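Mamard 衣物寄洗与织补 常见问题

下单之前请先翻一翻这一页。客服只有两位,打字都不快。
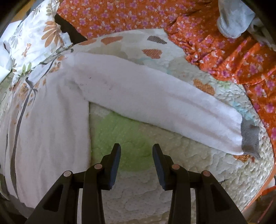
你们到底洗什么,不洗什么?
洗:毛衣、卫衣、衬衫、针织外套、围巾、薄被。不洗:皮草、婚纱、潜水服,以及任何还装着东西的枕套。去年有位客人寄来一顶帐篷,我们洗了,晾了四天,从此价目表上多了一行“帐篷不收”。

怎么寄?
在网站下单后会收到一个单号,抄在纸条上,和衣服一起放进袋子。纸箱、布袋、快递袋都行。请不要用订书机封口,我们拆过一件羊毛开衫,订书钉比扣子多。

运费谁出?
寄来的运费您出,寄回的运费我们出。偏远地区两头都要补差价,下单页会自动算好,算出来的数字跟我们抱怨也没有用,那是快递公司定的。

多久能拿回来?
普通洗护五个工作日,从我们签收那天算起。带织补的单子另加一周。十一月是换季高峰,全城的人会在同一个早晨想起自己有毛衣,这个月请把上面的数字都乘以二。

可以加急吗?
可以,加收 237 元。加急单排在普通单前面,但排在别的加急单后面。

污渍一定能洗掉吗?
不一定。油渍、粉底、酱油,只要没放太久,多半有得商量。圆珠笔看运气。染发剂和碘酒请提前做好心理准备。下单时写清楚是什么弄上去的、过了多久,有没有自己处理过。“不知道,突然就有了”也可以写,很多人都这么写,只是我们得从最温和的办法试起,会慢一些。

我自己先用漂白剂搓过了,有关系吗?
有。请写在备注里。不写的话我们也会发现,只是发现得比较晚。

白色衣服放久了发黄,能恢复吗?
能改善。棉的效果好,羊毛和真丝有限。超过十年的黄,我们会先在内侧试一小块,把结果拍给您看,您点头了再动整件。想恢复到吊牌还在时的样子,建议重新买一件。

袖口和领口松了怎么办?
罗纹松得不厉害,用蒸汽和手工整形能收回一些。已经松成喇叭的,需要拆下来换一条新的罗纹。我们备有白、灰、黑、藏青四种颜色,其他颜色要另外配,配出来会有一点色差。对色差过敏的客人请先看样再付款。

小破洞能补到看不出来吗?
织补由 Wanda Mahmoud 负责。她的原话是:“一臂之外看不出来,凑到鼻子底下就不归我管了。”虫蛀的小洞可以织补,大于一枚硬币的洞会建议改成贴布。贴布的图案由您挑,鸭子那一款缺货很久了,别再问了。

毛球能去吗?
免费去一次。去完还会再起,这是毛衣的本性,投诉过也没改。

缩水的毛衣能救吗?
缩一个码以内可以试试拉伸,失败不收费。缩到只有猫能穿的,请直接给猫。

洗坏了怎么赔?
经确认是我们的责任,按购买凭证折旧赔偿,单件上限 2000 元。没有凭证的,单件上限 800 元。价值更高的衣物请在下单时选保价,保费另算。情感价值我们完全理解,可惜至今没找到计算公式。

口袋里的东西会还给我吗?
会。硬币、发票、耳机都会装进小袋随衣服寄回。口香糖不还。

衣服收到后怎么放?
拆开包装,晾一晚再收进柜子。针织类请平着叠,别挂,挂一个夏天肩膀上会长出两个小角。防虫片放在衣服上方,不要直接贴着面料。

你们有门店吗?
有一间取件点,在 Pinilstead 商场负一层,扶梯下来右转,修鞋铺隔壁。早上十点开门,中午十二点半到一点半休息。敲玻璃也没用,Percy Yupanqui 吃饭的时候戴耳机。

会员卡还能办吗?
旧的 Tovden 储值卡已经停办,余额照常可用,不过期。新会员直接在网站注册,第三单起打九折。

忘了取件会怎样?
免费保管三个月,之后每件每月收十元。超过一年且联系不上的,我们会发最后一封邮件,然后捐出去。请偶尔看一眼垃圾邮件箱。

还有别的问题?
在订单页面留言,工作时间内当天回复。请附上单号,“就是那件白的”我们真的找不到。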